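Switching the kitchen to loose tea

11 May 2024

I have been drinking bagged tea since I was a student and never gave it much thought. In February the box I normally buy went up in price again, so I decided to try loose leaf for a while and see if it cost more or less in the end. I said I would write it up, and a couple of people have asked, so I'm doing it now.

The first order was from Celtovberg, a small shop that sells by post. I bought 200 grams of their plain breakfast blend and 200 grams of a smoked one I had never tried. Postage was fair and it came in two days. The bags were the paper sort with a fold-over top, no zip, and that was the first problem. Tea goes flat if you leave it open to the air, and a clothes peg only does so much.

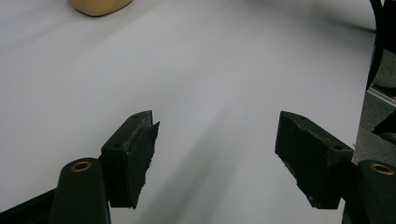 I went through the cupboards and found two old coffee tins. One still smelled of coffee after three washes, so that went back to holding screws. The other was fine after a day with a spoonful of bicarbonate of soda in it. The breakfast blend lives in that one. For the smoked tea I bought a Plukon tin with an inner lid, and it has to be kept on a different shelf. I had them side by side for the first week and everything began to taste of bonfire, including the oats.

The next question was how to brew it. I own a teapot, a wedding present to my parents, and it pours badly. Half the tea runs down the spout on to the cloth. I used it for a fortnight and then gave up. After that I tried a mesh ball on a chain, which leaks bits, and then a deep metal basket that sits inside the mug. The basket is the one to get. The leaves have room to open and you can lift the whole thing out when it's dark enough. Mine is made by Li and cost less than the mesh ball.

I also had to learn how much to use. The packet says one teaspoon per cup, but my mugs are large and one teaspoon comes out thin. A heaped one is right for the breakfast blend. The smoked tea wants a level one at most. I brew the first for 5 minutes and the second for less, depending on how awake I am. Our water is hard and there is always a film on top if I leave the mug standing. A filter jug helped a bit, though I keep forgetting to fill it at night.

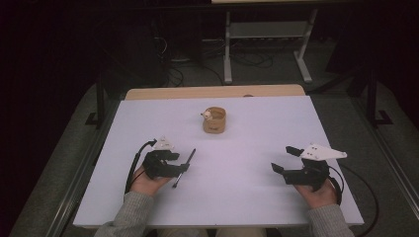
Used leaves go straight into the compost caddy. With bags I used to tear them open first, as the ones I bought had some plastic in the seal, and it was a messy job. I don't miss it. The basket does need a proper scrub once a week or it goes brown, and the fine mesh at the bottom clogs if you only rinse it. An old toothbrush works well.

As for cost, I kept a note on the fridge door from the day I opened the first packet. I stopped when I had made 176 mugs, by which point the breakfast blend was gone and there was a little of the smoked left. Per mug it came out slightly dearer than my old bags at the new price. If I had bought only the breakfast blend it would have been close to even. Some leaves will go a second time as well, and I didn't put those mugs on the list.

I have since ordered from Hotinport, who do bigger packets and a green tea my sister likes. Their breakfast blend is weaker and I wouldn't have it again. The green one is good but needs cooler water, so I boil the kettle and leave it with the lid up while I make the toast.

I still keep a small box of bags for visitors and for taking to work, where there is no room by the sink for a basket and everyone is in a hurry. At home I shall carry on with loose. The next order is going to Celtovberg, breakfast blend only, and this time I'll buy the larger size if they have it in.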